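How to build a sinking fund without noticing it much

A sinking fund is a pot of money for a bill you know is coming. The car will need tyres. The boiler will want attention in the coldest week it can find. None of this is an emergency, though most of us manage to treat it as one every year.

1. List the awkward bills

Go back through a year of bank statements and write down anything that didn't arrive monthly: insurance, the dentist, the vet, school shoes, presents for people you'd forgotten you were related to. My own list had 11 entries, and I had been surprised by every one of them the year before as well.

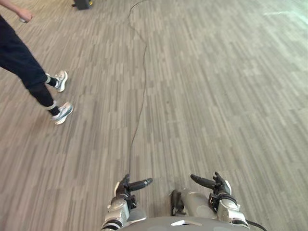

Put an amount beside each, rounded up. If you can't remember what the car service cost, guess high, and then look it up and find out that you guessed low.

2. Do the one sum

Add up the amounts and divide by 12. If the answer makes you want to lie down, strike out whatever can wait and try again. A bill that's due sooner needs its own sum: £100 of car tax due in five months is £20 a month, however you feel about it.
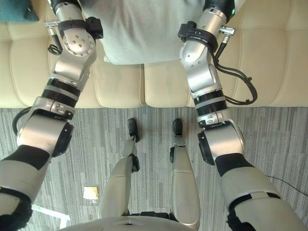
Cream tufted sofa, grey striped carpet.

3. Give the money somewhere else to live

Open a separate easy-access savings account. Don't use a fixed-term one, whatever the rate, as the boiler won't wait for it to mature. Some banks let you split one account into named pots. Nuanchan Thongdee, who read a draft of this, calls hers "Teeth" and says she has never once raided it for a takeaway.
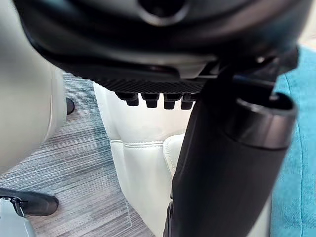 Set the standing order for the day after you're paid. Leave it until the end of the month and you'll be saving whatever is left, a figure I've studied closely over the years and can describe as nil.

4. Spend it without guilt

When the bill turns up, move the exact amount back and pay. Watching the balance drop feels like failure for the first six months. Carry on anyway.

5. Check it every March

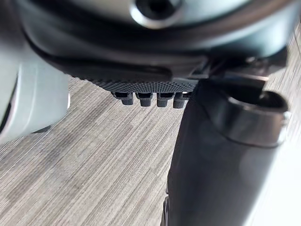 Premiums creep up, and so should your monthly amount. Sit down once a year with the list and correct any figure that has drifted. It's also the time to get a grip, preferably one as thoroughly cross-hatched as the black strip in the photo, on anything you've been quietly paying for and no longer use. I found a magazine subscription for a hobby I gave up in 2016.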